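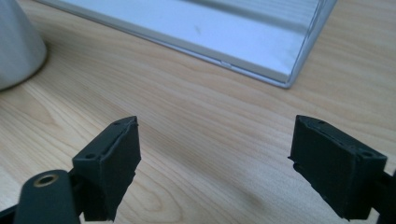
LINPORT – The lid went on at the second attempt. Applause was light, mostly because half the audience had gone to look for coffee.

Funham, the small automation firm that has taken over the former carpet showroom on the harbor road, opened its doors in October to show what its machines can do around a house or behind a shop counter. The short answer is that they can do a fair amount, provided you are in no hurry and nobody moves the table.

The program promised five chores: putting a lid on a food container, clearing a cup, folding a dish towel, restocking a shelf and wiping up a spill. Two were finished without a human hand reaching in. The lid was one. The shelf was the other, though the machine faced every package toward the wall, a look that may yet catch on.

The towel was picked up, considered, and put down again in a shape the company's engineers described as "an intermediate state." Parents of teenagers in the room seemed to know it well. The spill was wiped from left to right and then, with equal care, from right to left, which returned most of it to where it had started. As for the cup, the machine took hold of it firmly and declined to give it back.

Funham's approach is a common one at the moment. People do the job first, using a hand-held gripper with two fingers and a camera on it, and the software learns from the recordings. The firm has collected 400 runs of the lid chore alone. Visitors were invited to add their own, and a line formed quickly – a plain gripper turns out to be much more fun than a speech.

It is also harder than it looks. Anyone who has tried to open a jar in oven mitts will have the general idea. Two stiff fingers can pinch, push and nudge, but they can't feel that a rim has slipped, and they have no thumb to sort things out afterward. Clear plastic adds to the trouble. A camera tends to see the shine on it, or the table behind it, and has to guess at the edges. One visitor, a retired school cook, got her lid on in a few seconds and asked what the rest of the afternoon was for.

The company was frank about the gap. A person clears a kitchen table without thinking about it, the engineers said, and the thinking is the part they are stuck on. Change the light, swap a round cup for a tapered one, or slide the container to the other end of the counter, and a machine that looked clever in the morning can look lost by lunch.

Shops may see some use out of it sooner than homes. Stondimside, which runs grocery stores in the area, has had one of Funham's machines in a back room for five months. It straightens boxes overnight. Staff there say it is steady and polite and has never called in sick, and that they come in early to straighten the boxes. The chain has nonetheless asked to keep it through the winter, chiefly for the heavy bottom shelves, where it does good work and spares people's knees.

Ñahui, a lunch counter two doors down from the showroom, was offered a trial of its own and turned it down. The counter did supply the food containers for the demonstration and would like them returned.

On price, Funham would say only that a home model is not for sale and that it would be wrong to name a figure or a year. Asked which chore they would most like to hand over themselves, the engineers agreed on laundry at once, then admitted that laundry is at the bottom of their list. Cloth never lies the same way twice, and the towel has already taken up more of their time than anyone wants to add up.

Next on the schedule is emptying a dishwasher, starting with the top rack and with unbreakable dishes. The silverware basket will wait until the firm has a gripper with narrower fingers, now being tested upstairs. A second public afternoon is planned once the dishwasher work is far enough along to show, and organizers say there will be more chairs.

The showroom stays open to visitors in the meantime, from 2 p.m. until closing. Admission is free. Those who want to try the gripper should sign in at the front desk, and children need an adult with them. At the end of the October session the tables were cleared, the towel was folded and the containers were stacked by the door for Ñahui, all of it by hand. The cup was recovered shortly afterward, once somebody had found the off switch.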